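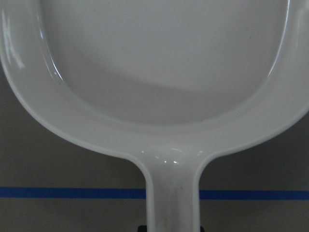 White handled dish over the blue tape, seen from the wrist of one of our arms.

About Us

Wandby is a small workshop that looks after robot cells, and the one we know best is our own. We call it Nemen. It has two arms, one brown table, a grid of blue tape and a lot of kitchen things, and we are very fond of it!

We started out fixing other people's machines. A call would come in, we would drive over, find the worn cable or the gripper that had crept out of line, put it right and drive home. We liked the work, but we kept wishing for a cell of our own where we could try a repair twice, or try it the wrong way on purpose to see what went bad first. So we built one. Nemen has been through 161 entries in the service log since then, and we can tell you the story behind most of them (ask us about the December ones if you have an hour to spare).

The tape comes first. Before anything is programmed we lay the lines across the tabletop, pull them tight and press them down with a plastic card. They give us big, plain rectangles to work in, and when somebody says the dish goes one square over and a little toward the pedestal, everyone in the room knows where that is. When a strip starts to lift at the end, we replace the whole strip. A patched line is never quite straight, and it will bother you for weeks.

Next we look at the wrist cameras. We put something pale and shiny near the gripper, usually glazed dishware, and check how the highlights look along the rim. Glare is a real nuisance on white glaze, and we would much sooner find it on a quiet morning than halfway through a long run. We wipe the lens, check the picture against the last good one, and move a lamp if we have to.
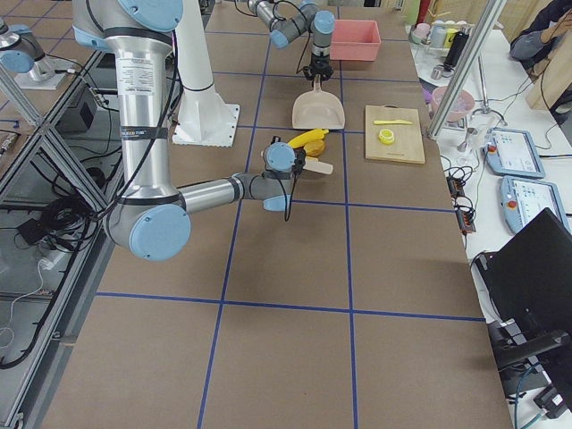 Wandby Workshop Notes, No. 100

Then there are the cables, and this is where we get a bit carried away. Black cable runs down the arms, held against the silver links, and every tie on it has to be snug but not tight. Each joint gets moved slowly through its travel while one of us watches the slack. Too little and it tugs at the wrist - too much and it catches on whatever is on the table. The loop below a gripper gets looked at every single time.

The two arms share the table, so they have to be polite to each other. We teach them one at a time, each from its own pendant, with the red stop button within easy reach, and only then do we let both move together. One arm might be sent to the toy fruit and the spatula while the other takes the dustpan by its handle. Handles are wonderful practice. They are thin, they come at odd angles, and they show up a tired gripper right away.

Our procedure for all of this is called Marchal, and it lives in a binder and on the shared drive. The spare parts live in Patis, our stockroom next door, where every bin has a number. Bin 2164 is gripper pads. Bin 3011 is cable ties, and it is always lower than it should be.

We still take outside work, mostly setup checks, gripper alignment and cable replacement on small cells. If yours has started doing something odd, write down what it was doing right before and bring us that note along with the machine. We love a good note.

Page last updated 08/04/2026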